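About Netance

Netance looks after robot cells for laboratories that would prefer to be doing something else. We set them up, we come back when they drift, and in between we answer the phone, usually to somebody who has moved a table by the width of a biscuit and would like to know why everything is now wrong.

The firm was started by Piret Šimkus, who had spent years maintaining plate-handling lines at Ramanauskas and noticed that most of the faults she was called out to were the same fault. The arm was fine. The gripper was fine. Someone had taught the positions in a hurry on a Wednesday afternoon and everyone had been living with the results ever since. She still does a good share of the teaching herself, and still has opinions about Wednesdays.

What we do

Most of our work is on small cells, the sort with one arm, one table and a board of plates. Before anything is built in the customer's room we model it, and we do the awkward part of the set-up there, where a collision costs you a sigh and a mouse click.
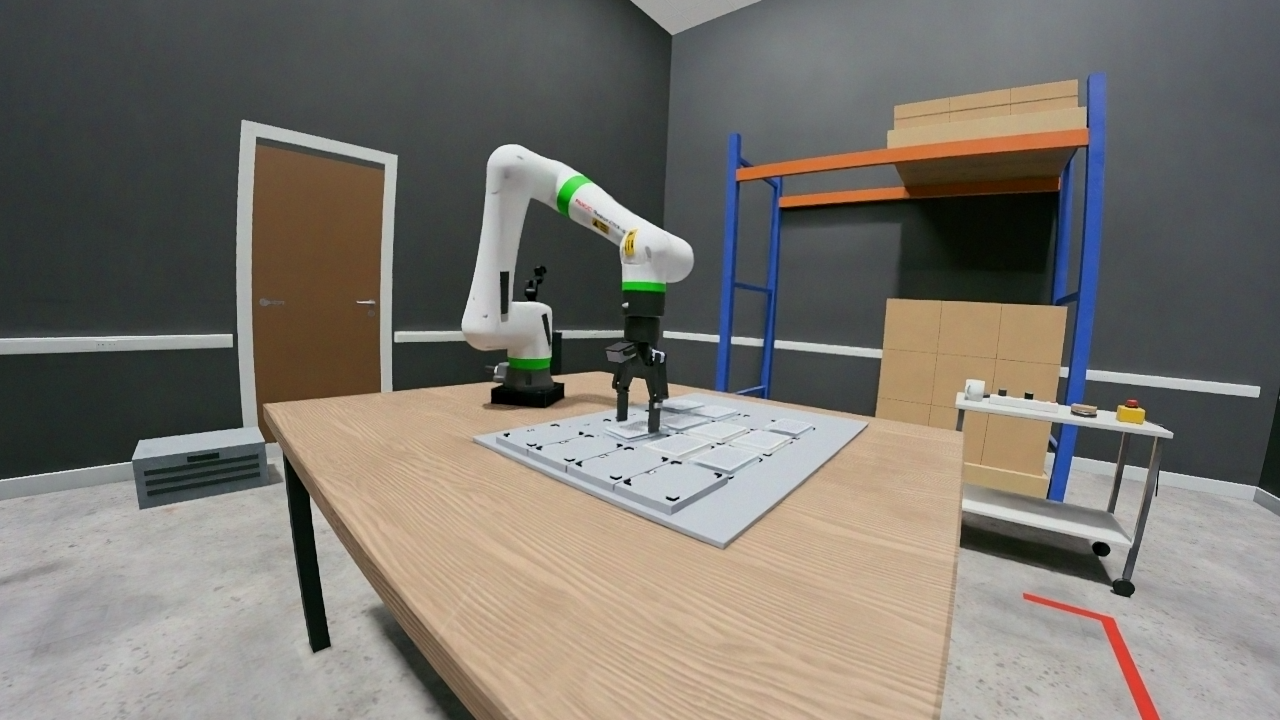

Teaching a board is slow work and we charge for it accordingly. We begin with the base, then the tool, then the board, and only then do we let the gripper anywhere near a plate. A board laid diagonally across the table, with its corner pointing at whoever is standing there, is perfectly acceptable to us, although it does upset visitors who like things square. The robot has no feelings on the matter provided it has been told the angle. We approach each position from straight above with the fingers pointing down, creep the last bit, and write the numbers in a book as well as saving them, on the grounds that books seldom ask for an update.

The method has a name, Pando, which was supposed to be temporary. It's a checklist of 40 steps. Three of them say "check the base bolts", and customers regularly offer to help us remove the duplicates. We thank them and leave it as it is. 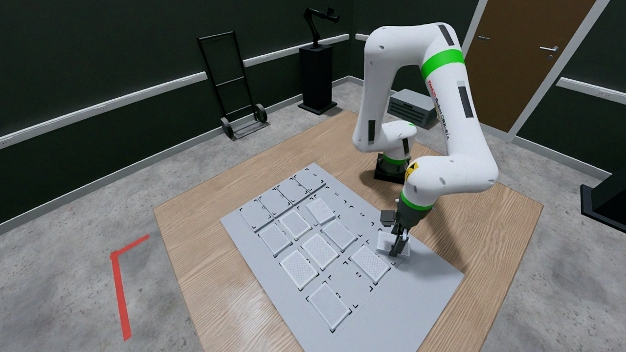
Once a cell is taught, somebody has to keep it that way. Our service visits take some 92 minutes if the room has been left alone and most of a day if it hasn't. We inspect the fingers for wear, run every position at low speed, compare the results with the book and re-teach whatever has wandered. Cables get a look. So does the emergency stop, which we press, properly, every time, having met one or two people who never had.

Where we are

The workshop is in Kokow, behind the tyre place. The sign fell off in July and is now indoors, where it's very legible. We have 2 vans, one of which starts.

Working with us

If you have a cell that used to work, send us the model of the arm, a sketch of the table and a frank account of what was moved. We don't judge, or not in writing. New cells take longer and begin with a visit, during which we'll measure your floor and ask which way the door opens.

The office is staffed from 8 in the morning. Please ask for Piret if it's a teaching problem, and for anyone else if it's an invoice.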